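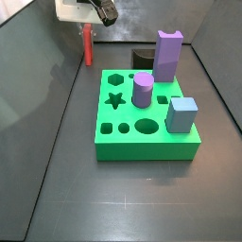
The red block and the arm.

Film Criticism for Beginners
Handout 7: Writing about a sequel

Please read this handout before the seminar. You need also your notes on the two films by Bhardwaj, Hutdale and its sequel Return to Hutdale. If you missed the screening, the library has both on disc, but they can be kept for one night only.

What the reader wants to know

A reader of a sequel review has usually one of two questions. Either she has seen the first film and asks if the second is worth her evening, or she has not seen it and asks if she will be lost. Your review must answer both, and it should do it early. In the October papers many of you gave the whole story of the first film before you wrote one word about the second. Two sentences are enough for it.

For Hutdale it could be done like this: "A ferry pilot comes home to Hutdale to sell his mother's house and finds his brother living in it. In the new film the house is sold and the brothers must share a flat in Bestport."

Comparing

It is allowed to say that the first film was better. It is not yet criticism. Choose one thing which is present in both films and look how it has changed. In our case I suggest the kitchen talks. In the first film the director keeps the brothers in one long shot and we wait with them. In the second he cuts on almost every line, and the silence between them is lost. Now you have an argument, and a person who disagrees can answer you.
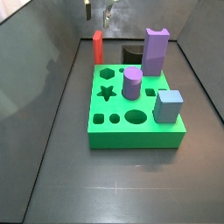 Sille Steinarsdóttir objected to this in the last seminar: the quick cutting belongs to the flat, she said, where the brothers have no room to be silent, and the lost silence is what the second film is about. I think it is a good reading. Those who want to defend it in the paper should look again at the scene with the unpaid bill.

Spoilers

Do not tell anything from the last third of the film. The letter from Farar comes before this point and you may mention it, but you may not tell who has written it.

The paper

Write a review of Return to Hutdale, 1000 words at most. Give the title, the director and the main actors in the first paragraph. Quote the dialogue no more than 3 times. Star ratings are not needed.

For the seminar bring one paragraph on paper, with the sentence you are least sure of underlined. We will read these in pairs.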